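Section 4: Building Your World Bible in Deris

By now you've installed Deris, opened your first project and typed at least one line of your novel (if you haven't, go back to Section 3 and do it, even if the line is terrible). This section covers the part most fantasy writers have been waiting for: the world bible, where your kingdoms, gods, grudges and family trees all live.

The steps below use the sample project, Ombridge, which comes with every copy of Deris. It's the opening of an epic fantasy by Styliani Bakalis, who very kindly let us pull it to pieces. You can follow along in Ombridge or go straight to your own book.

Before you start

You will need:
A project saved on your own computer, not opened from a memory stick
At least one chapter in the Manuscript pane
Your notes, in whatever state they're in

Note: Deris imports plain text and rich text files. Notes kept in a spreadsheet must be saved as plain text first.

4.1 Creating the bible

1. Open your project and click World in the left-hand bar. The pane will be blank the first time.

2. Click New Bible and give it a name. If you're planning a series, use the name of the world and leave the book title out of it. You can attach as many books as you like to one bible later.

3. Choose a starting template. Small gives you People, Places and Things. Full adds Languages, Faiths, Magic, Calendars and Wars. You can switch from Small to Full whenever you fancy it.

Caution: Switching from Full back to Small hides the extra headings and everything in them. The entries are kept, but they won't turn up in searches until you switch again.

4. Click Save. A small tower appears beside the project name, and you have a world!

4.2 Adding your first entries

5. Click the plus sign next to People. Type a name and press Enter. In the sample project, try Truron, the exiled marshal who turns up in chapter two.

6. Fill in the Known As box. This is my favourite thing in the whole program. Put in every title, nickname and insult your other characters use, with a comma between each - Deris will then link all of them to the same person wherever they appear in the manuscript.

7. Write something in Summary. There's a limit of 200 words here, and it's there on purpose, as the summary is what pops up when you hover over a name while drafting. Longer material goes in the Notes tab, where you can run on for as long as you like.

8. Set First Seen and Last Seen. Leave Last Seen empty for anyone still alive at the end of the book.

Note: Dead characters who come back (we know, it's fantasy) should have Last Seen left empty too. Use the Returns tick box, which adds a second pair of dates.

4.3 Linking entries together

9. Open any entry and click Links. Drag a second entry on to it from the list.

10. Pick the kind of link: Kin, Sworn To, Enemy Of, Made By or Other. With Other you can type your own wording. Charalambos Vlachopoulos, one of our earliest testers, has a link that reads "owes a horse to", and it's holding up most of his plot.

11. If the link changes during the story, click Add Turn and choose the chapter where it happens. The oath that breaks in chapter 7 of Ombridge is set up this way, so have a look at it before making your own.

Caution: Deleting an entry deletes its links as well. If you only want a character out of the way for a while, use Rest.

4.4 Checking for slips

12. Click Check in the top bar. Deris reads the manuscript against the bible and lists anything that doesn't agree, such as eyes that change colour or a journey that takes less time than the map allows. On a long book this takes about 126 seconds.

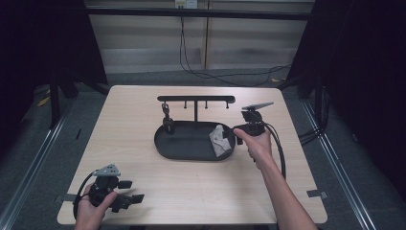
13. Work down the list. For each item choose Fix Text, Fix Bible or Leave It. Leave It is for lies, rumours and unreliable narrators, and you can attach a note to remind yourself who's fibbing.

14. Run Check once more when you've finished. Changing one age can upset three birthdays.

Note: Invented spellings will be flagged until you add them to Languages. Yaryna Palamarchuk's book Kaewkla brought up 784 of them on its first check, and she cleared the lot by ticking Add All.

4.5 Sharing with a co-writer or editor

15. Click Share, then Read Only or Full Access. An editor will usually want Read Only with comments turned on.

16. Type the other person's email address and click Send. They'll need the same version of Deris as you.

Caution: Two people with Full Access shouldn't edit the same entry at once. The later save wins.

The Ombridge bible was last updated on 3/5/25. Older copies don't include the broken oath from step 11. To fetch the new one, go to Help, then Sample Projects, then Refresh.

Go on to Section 5 for maps and distances.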